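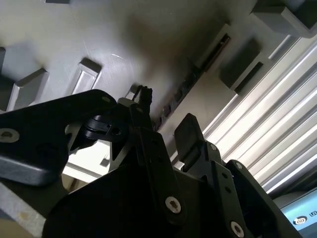
What does a motherboard do?

A motherboard holds the main parts of a computer, feeds them power and carries signals between them.

Motherboard (general article)

The motherboard is the big circuit board that everything else in a desktop plugs into. I grew up calling it the mainboard, and both words are fine. Mine at home is a Vedix from a secondhand shop in Stundivetti, and I've had it out of its case more often than I'd like to admit!

Most of the board is fiberglass and resin with thin layers of copper inside. The copper traces are the wiring. Some run perfectly straight and some wiggle back and forth, and I used to think the wiggles were there for looks (they're not – they even out the length of the paths so signals arrive together).

The processor sits in a socket, usually toward the top, with memory slots beside it. Expansion slots for graphics and sound cards go lower down, and the plugs for your keyboard and screen line up along the back edge.
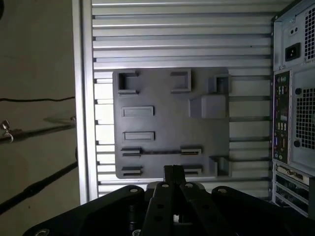 Size matters more than beginners expect. ATX is the common full-size shape, microATX is shorter, and Mini-ITX is the small square one. The mounting holes follow a shared pattern, so a bigger case will often take a smaller board without any fuss. It doesn't work the other way around, as I learned with a very pretty Barbosa case that I still keep shoes in.

Under the board go the standoffs, little posts that keep the solder points off the metal. My current build uses 9 of them. Put one in the wrong spot and you can short something, so I check them against the holes before I pick up a screwdriver.

The firmware lives in a chip on the board. Older people say BIOS, newer boards use UEFI, and I say BIOS for both.

Comments (3)

solderdrip: You left out the coin battery! Mine lasted 7 years and then the clock went back to midnight every time I unplugged it.

burus_basement: Is mainboard still used? I only ever see it in manuals.

tallcase: Shoes, ha. Mine has the Christmas lights in it.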